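THE LINEN LETTER
Bedroom textiles, care and storage

Handling dark garments on white bedding

Readers who fold laundry on the bed, as most of us do, have written in over the past few months with versions of the same complaint. The duvet cover was white in the morning and gray in patches by the evening, and the patches do not match any spill. In nearly every case the cause is transfer from a dark garment, either as loose dye or as lint. This item covers how transfer happens, how to test for it, and a folding method that keeps contact between the two fabrics short and light.

Dye transfer first. Black is a heavy shade. It takes more dye to reach a true black on cotton than to reach a mid blue, and some of that dye sits on the surface of the fiber without being fixed. The industry term is crocking. Dry crocking is transfer by rubbing alone. Wet crocking is transfer when either fabric holds moisture, and it is nearly always worse. A garment that passes a dry rub may still mark a pillowcase if it comes out of the dryer slightly damp at the seams, and seams, waistbands and cuffs are the last parts to dry.

Lint is the second mechanism and is easier to deal with. Short fibers break loose in the wash and settle on whatever the garment touches next. Dark lint on a white cover looks like a stain from across the room and lifts off with a roller. If the roller comes away dark and the cover comes away clean, the problem is lint and the garment can stay in the normal load, though it should be turned inside out. If the mark stays after two passes, treat it as dye.

Testing takes four minutes. Cut a square from an old white cotton sheet. Wrap it over one finger and rub an inside seam of the garment with firm, even pressure, ten strokes in one direction. Look at the square in daylight. Dampen a second square, squeeze it out hard, and repeat on the opposite seam. Record both results on a card if several garments are being tested, because wet squares look lighter once they dry and memory is not reliable on shades of gray. Any color on the dry square means the garment should not be folded on bedding at all. Color on the damp square only means it can be, once fully dry.

We ran this on three white covers in May, all full size, all washed twice before use. The Norkska is a plain-weave cotton with a crisp hand. The Mikkelsen is a cotton sateen, smoother to the touch, with longer floats on the face of the cloth. The Dromik is a brushed cotton sold for cold bedrooms. The same black cotton knit top was folded and unfolded on each of them, dry, at the foot of the bed, until a change was visible or until we reached 44 folds.

The Norkska showed light lint and no dye. The Mikkelsen showed neither at the end of the run, although lint that did land was easy to see against the sheen. The Dromik collected lint from the first few folds onward and was the only cover that needed more than one pass of the roller. Brushing raises a nap, and a nap holds fiber. We found no dye on any of the three under dry conditions. With the top spun but not dried, the Dromik and the Norkska both marked.

Technique matters as much as fabric. The common fault is dragging. A garment pulled across the cover by its hem rubs along its full length, and the duvet underneath bunches and pushes back. The better motion is a pick and place: take hold of the cloth away from the edge, raise it until the fabric clears the bedding, move it, and lower it.
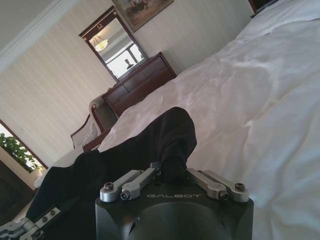
Issue 95

A black garment held by a gathered fold, on a white duvet, shows the raised part of the cloth well. The fabric comes up in a peak at the hold and the rest falls away in soft folds. Take the grip a little further in from the edge than feels natural. An edge hold lifts a single thickness and lets the remainder trail; a hold set further in carries more of the weight and leaves less cloth to slide. On a knit it also spares the hem, which stretches if it is used as a handle every week.

A soft duvet adds a difficulty that a table does not have. The surface gives. Press down to take hold of the garment and the filling compresses, the cover creases, and it is easy to catch a pinch of white along with the black. To avoid it, approach the cloth at a low angle and close on a fold that already stands up. If there is no standing fold, slide a flat hand under the garment and raise one. Smooth the duvet first. A rumpled cover has ridges, and ridges take most of the rubbing.

The sequence we now use for tops is as follows.

Smooth the cover from the center toward the sides with the flat of the forearm.
Lay the garment face down, lowered from above, without pulling it straight afterward.
Correct the sleeves one at a time by lifting at the elbow.
Fold each side to the middle, holding at shoulder and hem.
Fold up from the hem in halves or thirds, depending on the drawer.
Lift the finished piece from underneath with both hands.

Trousers and leggings follow the same order with the first fold made lengthwise. Heavy items such as hooded sweatshirts should be folded elsewhere, since their weight presses them into the duvet even with careful handling. A table or a clean floor mat is more suitable.

Barrier cloths

For anyone who folds a full load on the bed every week, a barrier cloth is the most practical measure. Any flat, washable fabric in a middle shade will do. We have been using the Dililar folding cloth, a hemmed cotton rectangle in oatmeal, which is large enough for an adult shirt with the sleeves out and stays put on sateen reasonably well. On the brushed cover it does not move at all. An old pillowcase slit down one side and opened out does the same job on a smaller scale. Wash the barrier cloth with the darks and never with the whites, as it will pick up whatever the bedding would have.

Do not use a towel. The loops catch on buttons and zipper pulls, and terry cloth sheds lint of its own, which will then show on the black side of the problem.

Removing marks

Roll first, always. Washing a cover with dark lint still on it spreads the lint across the whole surface, and a tumble dryer will not remove all of it.

If dye is present, keep the cover away from heat until the mark is gone. Soak it in cool water with an oxygen-based whitener, dosed as the package directs, and check the care label before starting. Keep the whole cover under the surface. Parts that float will lighten unevenly. Rinse, inspect while wet, then inspect again after line drying. A second soak is often needed and does no harm to plain cotton. Silk and wool covers should not be treated this way and are best sent to a cleaner.

Chlorine bleach is not recommended for covers with an easy-care finish, which can yellow, or for any cover with piping or embroidery in a second color.

Reducing transfer at the source

Wash new black garments separately for the first several cycles and keep them separate from whites permanently. Use cool water, a full rinse and a moderate spin. Overloading is a frequent cause of poor rinsing; loose dye stays suspended in the remaining water and settles back onto the cloth. If the rinse water is visibly gray, run a second rinse. Salt and vinegar are often suggested as fixatives. Neither one sets modern cotton dyes, and we saw no difference in the rub test with either.

Spin speed deserves a short note. We wash dark knits at 600 rpm, which leaves them wetter than a fast spin but with fewer hard creases. The result is a longer drying time, and the garment should be checked at the seams before it goes anywhere near the bed. Press the seam between two layers of white cotton. If the cotton feels cool, wait.

Light and inspection

Fold in daylight where possible. Warm ceiling light hides gray marks on white cotton and makes black and navy hard to separate, which is how a navy top ends up in the black pile and its lint on the wrong side of the drawer. If the bed stands out of direct window light, turn back a corner of the cover and hold it toward the window at the end of the session. The marks to look for are faint bands running in the direction of the drag, usually at the foot of the bed and on the side where the person folding stands.

Pillows should be moved before folding starts, or at least pushed well up to the head of the bed. Pillowcases touch the face, are washed more often than duvet covers, and show wear sooner when they have to be treated for stains as well.

Reader results

Several readers asked whether the rub test can be run on dark bedding against light nightwear. It can, using the same two squares, and the same limits apply. Send results with the fiber content from the label, the age of the item and whether it was tested dry or damp. Results without fiber content cannot be used in the table. The next issue covers zippered and buttoned closures on duvet covers, with wash shrinkage measured along the opening.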